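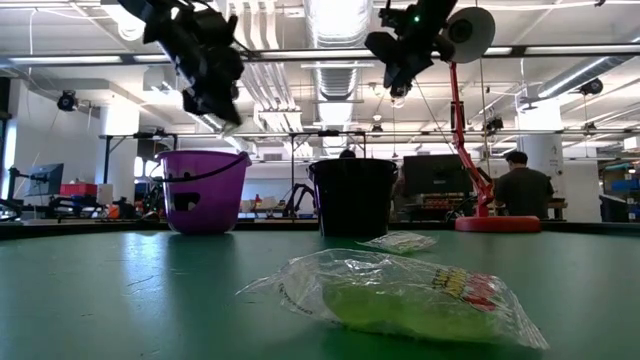 Bimanual cell at the start of the afternoon session, with both pails and the bagged items on the table.

Laboratory diary, June, afternoon

The session was given over to the revised planner for the two-arm sorting task. The build under test, Zaki 16, moves collision checking between the arms out of the trajectory optimizer and into a separate process that can veto a motion before it is sent. The Indley group requested this change in the spring, and the interface was agreed with them before any code was written.

Work began at 1:30 with the controller in simulation only. Danish Memon replayed the recorded set of 67 goal pairs. Four were rejected by the new process. Three of the rejections were correct: the planned paths brought the wrists closer together than the permitted margin. The fourth was traced to a stale transform for the left arm. The timestamp check has been tightened, and the goal pair is now accepted.

Perception remains the weaker part of the system. The clear bags are segmented poorly under the overhead lights. The model tends to return the printed lettering as one object and the contents as another, and the transparent film is often missed altogether. The smaller bag, lying flat, has almost no depth signal. A grasp proposed from such a mask is placed well inside the true outline of the bag. The team discussed merging neighboring masks before grasp selection. This will be tried first on logged data, with the present method kept as the default.

The pails gave less difficulty. The purple one is found reliably, although the dark cutout on its front is sometimes reported as an opening. The black one is confused with the gripper when the right arm is directly over it. Masking the arm from its joint positions should correct this, and Memon will add the step to the Dondari preprocessing package.

A request to raise the joint speed limit was considered and declined. The limit will be reviewed when the veto process has a measured worst-case response time on the cell computer.

Entered in the tracker: the transform fault (closed), mask merging (open), arm masking (open, Memon). The log viewer still drops the right arm's status messages when a recording is paused. The Furnix adapter was not touched. Session closed at 5:10, with the configuration files committed to the shared branch.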